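Workshop & Bench > Labels, marking and adhesives
Thread: Square markers on small white parts, edges lifting and parts scuffing

halfmil
March 13, 2022

I've read the sticky on label stock and the long thread on asset tags, and neither covers this.

I look after a set of small white parts that carry square black-and-white markers. There are cubes, taller blocks, a shallow tray with a raised rim and a post that tapers towards the top. The cubes and blocks have markers on more than one face. The tray has one stuck to its front rim. The markers are bought-in artwork, output on a mono laser, cut by hand with a scalpel and steel rule, and each has a pale margin left outside the black border.

Stock is Pernora matt paper label, permanent adhesive. The old box held 1,825 and I'm near the end of it. Two problems:

1. Corners lift. It's always the corners nearest an edge of the part, and it's worst on the narrow faces, where the margin runs right up to the arris.
2. The white surfaces pick up grey marks low down, where they get slid across the table. Isopropyl on a cloth takes off the worst and leaves a smear. If I go near the label with it, the toner dulls and the paper goes fluffy at the cut edge.

I need the faces to stay matt. Gloss laminate is out, I've tried it and the black goes grey as soon as a lamp is at the wrong angle. What are people using for this sort of size?

steelrule

What size is the label against the face? If the margin is running up to the arris you've left nothing for the edge to sit on. I'd want 2 mm of bare part all round before I blamed the adhesive.

halfmil

On the cubes there's very little bare part. On the post there's plenty at the sides, but the face slopes, so the label follows the slope and I can't square it to anything. I've been lining it up by eye.

guillotine_b

Disagree with steelrule on the bare border. I run mine to the edge and break the arris first with a couple of strokes of fine abrasive. A sharp arris catches the paper. A softened one doesn't. The 2 mm rule comes from drum labels, which are a different problem.

steelrule

It comes from having relabelled the same trays twice a year. Breaking the arris also leaves dust under the label unless you're careful, and dust under a corner is a lifted corner.

guillotine_b

So wipe it.

bodkin

Before you go round again, can the OP say what the parts live on? Scuffs depend on the table as much as on the part. I had a batch go grey on a black rubber mat in a month, and the same batch has been on a painted board since June without a mark.

halfmil

It's a black tabletop, a hard one, no mat. There's also a loose sheet of paper on it with four markers in a two-by-two grid, which is another thing I'd like to fix down properly, as it shifts if anyone leans across.

The scuffing is easiest to see on the lower part of the post, in the third one.

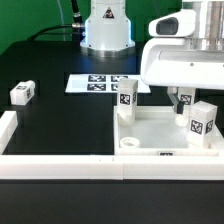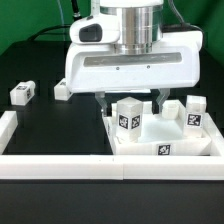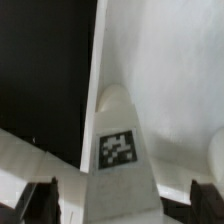

bodkin asked next whether the grey wipes off with a dry eraser, and suggested trying one before any more solvent. A plain white vinyl eraser lifts rubbed-on dirt from a matt surface without softening anything. If the mark stays after a dozen strokes it's in the surface, and no cleaner is going to help.

halfmil

Tried it on a spare block. Most of it came off. What's left looks like fine scratches that have filled with dirt, so I suppose that's the second case.

bodkin

Then you've got both. Eraser for the dirt, and for the scratches either leave them or flat the whole face with 3,000 grit, used wet, circular strokes, label off first. Don't spot-treat. A polished patch in the middle of a matt face looks worse than the scratch and it'll throw a highlight.

steelrule

3,000 is too fine if the aim is to stay matt. You'll put a sheen on it. I'd stop at 800.

bodkin

Depends on the material and on how hard you lean on it. On anything I've flatted at 800 the scratch pattern holds dirt and you're back where you started in a week. Do a test piece at each and put a lamp across it at a low angle.

quarto_flat

Coming back to the labels. Three points from doing these in quantity.

Cut order. Cut the long way through the whole sheet first, then across. If you cut each marker out singly you turn the sheet every time and the margins drift. On a face that size, half a millimetre of drift is visible.

Corner radius. Take the sharp corner off the label. A 1 mm radius punch costs little and does more for lifting than any change of glue. The pale margin is spare anyway, so you lose nothing from the black. Don't let the radius run into the border.

Pressure. Permanent adhesive wants pressure and time. Burnish through a scrap of release paper, outwards from the centre, then leave the part alone overnight. If it's been handled within the hour, the corners are the bit that gets touched.

guillotine_b

Agree with all of that except leaving it overnight. Four hours in a warm room is plenty with acrylic adhesive.

quarto_flat

Four hours in a warm room, yes. Mine isn't one.

halfmil

The radius punch is a good idea, I hadn't thought of it. Does rounding the paper not confuse whoever cuts the replacement? I leave the square corner as a reference for alignment.

quarto_flat

Align off the black border, never off the paper edge. The paper edge is only as good as the last cut.

pencil_hardness

Has anyone tried synthetic stock? I moved from paper to Ornent film, matt white, and I can wipe it with a damp cloth. It cuts more cleanly with a fresh blade and there's no fluffing. Two drawbacks. It costs more, and toner doesn't key to it as well as to paper, so a fingernail will take a corner off a black cell if you're unlucky.

steelrule

Film is stiffer as well. On a flat face that's fine. On anything with a bend it'll spring.

pencil_hardness

The faces described are flat, including the sloping one. A flat taper isn't a bend.

steelrule

Fair enough on the post. Check the tray rim before you commit, though. If it's got a radius at the top and the label runs into it, film will let go along that line first.

halfmil

I'll measure the rim. If the label's taller than the flat part I'll rescale it and leave the film for the cubes.

On the loose sheet, I was going to tape the edges.

bodkin

Tape at the edges gives you a bubble in the middle as soon as the humidity changes. Mount it on a thin rigid board with a full sheet of double-sided film, then fix the board. If it has to come up again, use removable strips under the board and leave the sheet alone.

guillotine_b

Board raises it, and then things catch on the edge when they're slid about. I'd stick the sheet straight down with repositionable spray and accept replacing it. It's one sheet of paper.

bodkin

Spray on a black tabletop leaves a halo that collects every bit of lint in the building.

guillotine_b

Mask round it.

quarto_flat

If it does go on a board, bevel the edges and paint them black to match the top. Mine's on 1 mm board and nothing has caught on it yet.

halfmil

Right. Plan for this week:

Eraser on everything white. Flat one spare block at 800 and another at 3,000 and compare under a lamp.
Cut new labels on the old Pernora stock with rounded corners, aligned off the border. There are 89 left in the box, enough for a full set and a few spoilt ones.
Order a sample pack of the film and put it on two cubes only.
Mount the sheet on 1 mm board, edges blacked.

I'll leave the arris alone on half the cubes and break it on the other half, which should settle the first argument.

steelrule

It won't settle it unless you also leave a border on some.

halfmil

I can get 1 mm of bare part by reducing the margin. I won't get two without reducing the marker, and I'm not redoing all the artwork for it.

steelrule

One is better than none. Mark the undersides so you know which is which.

pencil_hardness

When you order the film, ask for the laser-rated version. They do an inkjet coating in nearly identical packaging and it'll come out of a laser printer crinkled.

Pustby_bench

Reading this with interest, we have the same trouble with trays at Pustby, though ours are washed, and paper lasts no time at all. Can anyone say how the matt film copes with warm water and a bit of detergent? I don't need it to survive a machine, only a sponge.

pencil_hardness

I've only wiped mine. The film itself should cope, it's the cut edge and the toner I'd worry about. Do one and leave it in a bowl over lunch.

halfmil

800 and 3,000 done on the spares. The 3,000 does have a slight sheen at a low angle, the 800 doesn't, and the 800 already has a thumbprint on it that the eraser only half removes. Trying 1,200 tomorrow.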